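Call for Participants: Street Tree Survey and Care Program
Kostiuk Arboretum, Vurkness
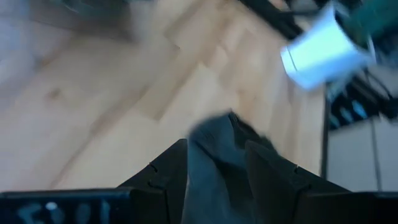 VURKNESS, Wednesday, April 11, 2018

The Kostiuk Arboretum invites residents of Vurkness and the neighboring town of Ravari to take part in its Street Tree Survey and Care Program. Participants will record the species, trunk size and general condition of trees planted along public streets, with particular attention to lindens, hackberries and red oaks. Records will be used to prepare the next planting list for both towns.

Scope of work
The survey area contains 1000 street trees, divided into 130 routes. Each participant will be assigned at least one route and will complete it on foot. Trees are to be identified by leaf, bud, bark and fruit. Signs of decay, storm damage, girdling roots or insect activity are to be noted on the survey sheet. Participants may not prune, climb or treat any tree.

Eligibility
Applicants must be 18 years of age or older and able to walk on uneven sidewalks. Previous experience in botany or forestry is welcome but is not required. Applicants under 18 may join a route when accompanied by a parent or legal guardian who is also enrolled.

Training
All participants must attend an identification course of six sessions, held in the Stostonia Room at the arboretum. The course covers leaf arrangement, winter buds, common diseases of shade trees and the use of a diameter tape. It is taught by Halyna Pavliuk, Curator of Woody Plants. Measuring tapes and a printed field key will be lent to each participant and must be returned when the survey closes.

Compensation
Positions are unpaid. Participants who complete the course and at least one route will receive nine months of free admission to the arboretum and may borrow from its reference library during that period.

How to apply
Application forms are available at the front desk. Completed forms should be addressed to Vsevolod Lysenko, Survey Coordinator, and should state the applicant's name, street address, preferred neighborhood and any experience with plant identification. Applicants will be notified of their route assignments by mail.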